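Ticket 291 — Open day demo cell: toaster and bowl routine
Site: Pirnden
Status: Open
Priority: raised from low to medium by visitor services
Reported by: Aniela Urbańczyk

07/10/2026, 09:12
Opened after the rehearsal. The Simov arm is meant to run the breakfast table routine for visitors at the open day. In rehearsal it did 16 runs and finished 12 of them. The programme handed out at the front desk says the arm "sets and clears a breakfast table unaided". I would like that wording changed before any guests read it. Twelve out of 16 with an engineer standing by is not unaided.

09:40, reply from Lerkero support
Please power cycle the controller, reload the routine and confirm the software build.

10:05, Aniela
Done. Build is 2,110, same as on your delivery note. Next three runs: two fine, one stop at the toaster. The log says "target not confirmed" and nothing else. I was told in February that this message would be replaced with something a person could act on.

10:31, reply from Lerkero support
The message usually points to glare on a metal surface. Could you attach a still from the fixed camera at the table with the room lights as they will be for visitors?

10:48, Aniela
Attached. Lights are at the open day setting. I have not moved anything for the picture, so the reflections on the tabletop are what the routine has to put up with.

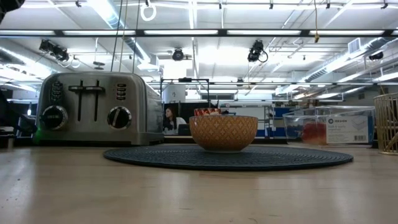 Attachment 1: demo table, fixed camera, open day lighting. Toaster left, bowl on the round mat.

11:20, reply from Lerkero support
Thank you. The strip lights are strong and there is glare around the left control knob on the toaster. We suggest switching the strips off or swapping the toaster for one with a matt finish.

11:34, Aniela
I can see the glare too, but I don't accept it as the whole answer. Two of the failed runs in rehearsal stopped at the bowl, and the bowl isn't steel. Also, the sales visit in February was sold to us on "any ordinary kitchen". Ordinary kitchens have shiny toasters and lights that are on. If the demo only works with a toaster you picked, visitors should be told so.

12:15, note from Piątek desk (site contractor)
Strips can be dimmed but not switched off one by one. Dimming needs a permit for the hall. Request sent.

13:50, Aniela
While waiting I tried the following:
Turned the toaster slightly away from the lights. One stop in four runs.
Put it back and slowed the arm to half speed. No stops in four runs, but each run takes so long that people will walk off.
Left speed at half, bowl moved nearer the middle of the mat. One stop, at the bowl.
Four runs a time proves very little — I know that — so please don't quote the half speed result back to me as a fix.

14:22, reply from Lerkero support
Understood. We will look at the bowl stops separately. Please send the full logs for both.

14:30, Aniela
Logs uploaded. Programme wording is with the front desk, who want to know if "with some assistance" is acceptable. I said yes. Ticket stays open until I have seen a clean set of runs at full speed with the lights up.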